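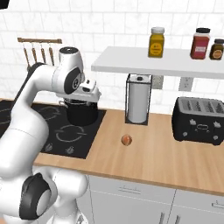
Page 11

Renting > Flats & houses > Deposits and inventories

Landlord wants £165 for "missing" shelf at check-out - help!
Posted by Nanami Mizuno, 26/05/2024

Hello all! We've just moved out of a lovely two-bed in Vidmar Court (let through Kandik, who were great until now). The check-out report says a hallway shelf is missing and they want £165 out of our deposit. I've been through the inventory twice and there's no shelf on it! Do I have to pay, and how do I argue it nicely?

Napaporn Siriwan
Oh, you're in a really good position! The signed check-in inventory is what counts. Email the agent, attach the hallway page and ask which line the shelf is on. If they won't budge, tell them you don't agree and raise a dispute with the scheme holding your deposit - it's free, all done online, and you just upload your papers. We had almost the same thing with a blind in November and got every penny back. Keep your move-in photos too, even the blurry ones. Good luck!

Skokero69
just offer them 50 quid and be done, life's too short

Kundireo
Please don't offer anything yet! Check whether the inventory was updated after you moved in - ours had a second version I'd forgotten signing. If yours wasn't, Napaporn's way is spot on. Do come back and tell us how it goes!

We use cookies to remember your settings. Accept | Manage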